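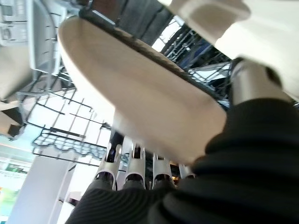
Dinner plate

A dinner plate is a broad, shallow dish from which the main course of a meal is eaten. It is the largest of the plates laid for one person, the others being the side plate and the dessert plate. Most dinner plates are round, though oval, square and oblong ones are also sold. Oval plates are often used for fish, or for food meant to be shared.

Parts

The flat middle of a plate is called the well. The raised border is the rim, which may be wide and flat or only a narrow lip. Plates with no separate border, where the side curves up in one sweep, are known as coupe plates. On the underside many plates have a foot, a low ring which lifts the well clear of the table. The foot is often left without glaze, so that the plate does not stick to the kiln shelf during firing, and it feels rougher than the rest.

Materials

Earthenware is fired at a lower heat than stoneware and porcelain. It is fairly soft and chips easily, and where the glaze is broken the body takes in water. Stoneware is harder and heavier. Porcelain is made from fine white clay and can be thin enough to let light through. Plates are also made of toughened glass, enamelled steel, melamine and wood. Melamine is light and hard to break but should not be used in an oven or a microwave.

Colour and edging

Cream and white are common colours for everyday plates. A rim in a darker colour may be painted by hand, sprayed, or made by dipping the edge in a second glaze. Speckled glazes get their spots from grains of iron or other metal oxides, which melt and darken in the kiln. The Plillildale pattern, made by the Morby pottery, has a cream ground and a brown edge, and was sold in 28 shapes. The maker's list gives 446 separate pieces once sizes and lids are included. A later pattern, Fasotia, used the same shapes in grey.

Washing

Plates washed by hand are scraped first, then washed in hot water with a little washing-up liquid. Glasses and cutlery are normally done before plates, as plates carry more grease. A soft sponge is enough for most glazes. Scouring pads leave fine scratches on some finishes, and metal cutlery can leave grey marks which look like scratches but can be rubbed off with a mild cleaning paste.

A deep sink allows a large plate to be turned over and rinsed on both sides. Wet plates are stood on edge in a rack or left on a grated drainer.

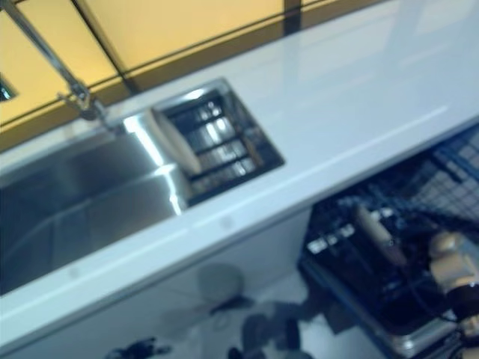

Stainless steel sink set into a white worktop, with a barred drainer section beside the basin.

Water tends to collect inside the foot of a plate when it is left upside down, and this is wiped away before the plate is put in the cupboard.

Storage

Plates are usually stacked by size, with the largest at the bottom. The unglazed foot of one plate can scratch the well of the next, and paper or felt rounds are sometimes put between them. Hand-painted plates are better kept upright. The Azimi collection of tableware holds over 200 plates in slotted wooden racks, with 4 slots left free in each.

See also: Side plate; Platter; Draining board; Glaze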